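I caught the first two episodes of Wuvine on a train with terrible wifi, and I still cried into my sandwich. So when its head writer agreed to talk to me (no name in print, she asked, as the finale hasn't aired yet), I had a list of questions longer than my arm.

The drama follows a ferry cook who inherits a failing radio station in Temaldale, and I wanted to know why radio. "My gran had it on all day," she told me. "I thought everyone's kitchen talked back."

It runs to 16 episodes, and her first outline was 244 pages – most of it, she says, about soup! The sisters didn't even exist then. "They came in at draft 2. I needed somebody to argue with her."

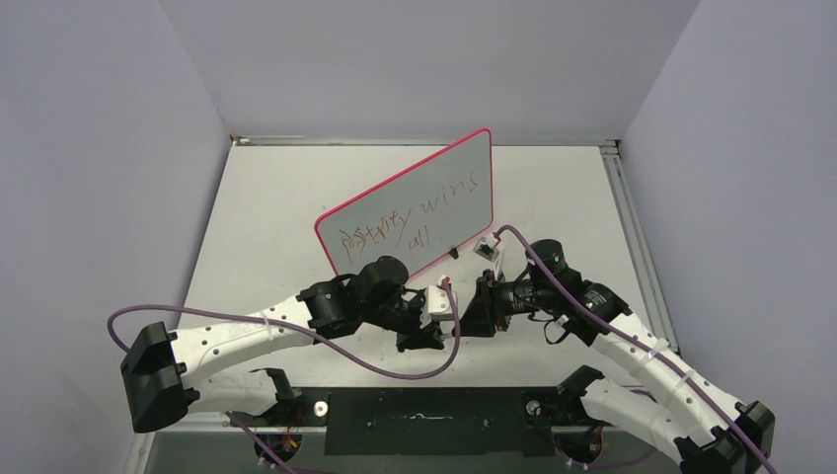 Kaltari, April 24, 2024

We spoke again after episode nine, the one with the storm broadcast that had half my friends ringing me up. Was she pleased with it? "I'd trim the harbour bit," she said. "I always want to trim the harbour bit."

And a second series? She laughed and poured more tea. "Ask me when I've slept." I did ask once more on my way out, and got a biscuit instead.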